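3. Desk setup and what we changed

First week the desk was a mess, cables and mugs everywere. Cleared it Sunday with Hendrik Postma. Rule since then – only what gets used that day stays on top. Monitor goes at the back, controller next to the stand so you can reach it without getting up.

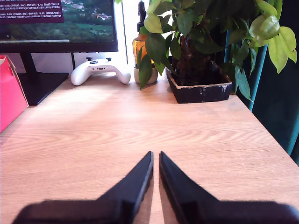
Fig. 5. Desk with monitor and white game controller, log window open on screen.

Light wood was a good pick, dark stuff is easy to find on it. Bad point: glare in the afternoon, we turned the desk once and it helped a bit. Log text is too small to read from the chair, should of made the font bigger. Still to do – a drawer for the spare batteries, and a label for the Vurneck shelf.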